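In praise of keeping the old thing going

My sister thinks I'm mean. I think I'm sentimental, and the two look much the same from the outside, especially when it comes to kettles, coats and anything with a plug on it. Last August I paid 100 pounds to have a winter coat relined when I could have bought a new one for less, and I'd do it again tomorrow (the lining is a lovely dark plum, since you ask).

What bothers me is how odd this has become. When I was growing up in Drallstead there was a man for shoes, a man for clocks and a woman called Etenesh Assefa who could mend any zip you brought her. You didn't feel eccentric going in. You just had a broken zip.
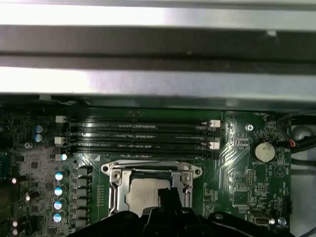

Repair starts with being allowed to look, and I think that's where we've gone wrong. So much of what we buy now is glued shut, as if the insides were none of our business. My phone is like that, and so is my toothbrush, which cost far too much and died in a sulk. A desktop computer is a rare friendly exception. Take the side off and there's the green board with its long black memory slots, and if they're empty, even I can see that something is meant to go in them!

I rang the makers of my dishwasher, Citent, about a snapped wheel on the bottom basket. They don't sell the wheel. They sell the whole basket, or they'll very kindly offer you a dishwasher for 542 pounds. I said no thank you and bodged it with a curtain ring – it squeaks, but it rolls. 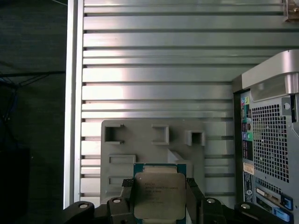

People tell me repair is all very well for those with spare time and clever hands, and there's something in that. I have neither. But I don't want to mend everything myself, I want somebody nearby who can, and who can get hold of the bits. I'd like parts to be ordinary shopping. A processor, say, is a flat little square of metal on a green board, with a bit of print on it, and you can buy one on its own and fit it in place of the old one. Why can't I do that with a dishwasher wheel? It's a wheel!

I'm not against new things, by the way. I bought a new bed this year and I adore it. I'd only like the buying to be my idea, and for the old thing to have had a fair go first.

Recent posts
The great curtain ring debate
Skuseris and the bus that never comes
Why I gave up on Yap
Letters: your oldest working toaster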